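**Garra paralela Nartey, com câmera de punho** — avaliação e disponibilidade

Revisado em janeiro por Fiorella Parisi. Preços só por cotação, fale com a Larkia.

Garra elétrica de dois dedos, corpo preto fosco, câmera pequena junto ao punho. Vendida avulsa ou em par para bancada de dois braços. Serve para peças pequenas e planas, caixas, bandejas, estojos. Não serve para saco mole, já tentamos.

## O que vem na caixa

- garra montada, dedos padrão
- câmera de punho com suporte
- cabo de 2 metros (o mais longo é à parte)
- controlador Titix, versão sem tela
- parafusos de fixação e chave

Manual em português ainda em revisão. O inglês vai junto.

## Câmera

Na nossa bancada a câmera de punho ficou fixa atrás dos dedos, olhando para frente, e a segunda no alto. Foi a montagem que o Tavion Benavides pediu para comparar com a Endton, que só aceita câmera lateral.
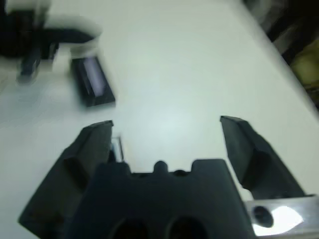

Configuramos a transmissão em 60 quadros por segundo, exposição automática desligada. Com ela ligada o controlador perdia a borda da peça toda hora. Quem usa mesa branca vai precisar mexer no ganho também — o padrão de fábrica estoura. Movimento rápido do braço borra o fundo, isso acontece nas duas marcas e não vimos diferença que justifique trocar uma pela outra só por causa disso.

Ajuste o foco antes de apertar o suporte. Depois fica ruim de alcançar.

## Dedos e força

Os dedos padrão têm a ponta reta. Há uma versão mais longa, código 351, que recomendamos para peça alta ou bandeja funda. A troca é rápida, quatro parafusos, mas refaça o zero do curso depois. O Evaristo Sorrentino esqueceu e passou a manhã achando que o motor estava com defeito.

Força regulável pelo controlador, em passos. Para plástico fino comece no mais baixo e va subindo.

Peso da garra com câmera: mais ou menos 145 gramas acima do modelo anterior. Confira a carga útil do seu braço, principalmente se for dos leves.
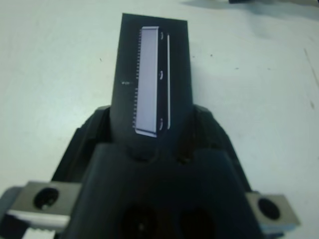
Pega por uma ponta só é o teste que mais nos perguntam. A peça usada foi plana e preta, com um painel claro embutido, presa pela base e deixada em pé entre os dedos. De perto o objeto toma boa parte do campo da câmera de punho e esconde um bom pedaço da mesa, então para encaixe use também a câmera de cima. A Elisa Gentile prefere deixar as duas gravando sempre. Ocupa disco, mas dá para conferir depois.

## Nartey ou Endton?

| | Nartey | Endton |
|---|---|---|
| Câmera | atrás dos dedos | lateral |
| Troca de dedos | chave comum | chave própria |
| Controlador | Titix incluso | à parte |
| Uso em par | sim | sim, com adaptador |

Endton é mais silenciosa. Nartey é mais fácil de montar e o software da menos trabalho. Para dois braços na mesma mesa ficamos com a Nartey. 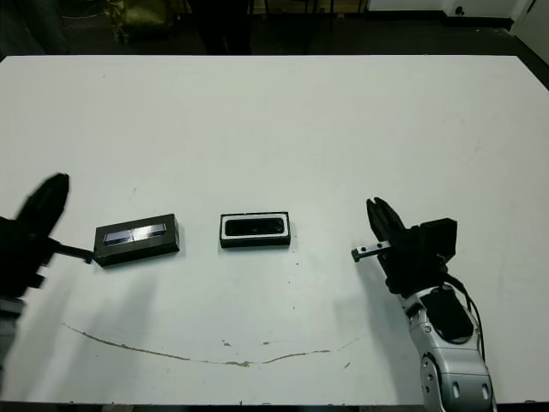 *Bancada com os dois braços, caixa escura à esquerda e estojo preto de borda branca no centro.*

## Pedidos e dúvidas

Avulsa: em estoque. Par: sob encomenda, Gerardo Piras confirma o prazo por e-mail. Dedos 351 estão em falta, lista de espera aberta.

Informe o modelo do braço e o padrão do flange no pedido, sem isso não conseguimos separar o adaptador certo. Garantia da Larkia cobre motor e controlador, não cobre dedo gasto nem cabo puxado.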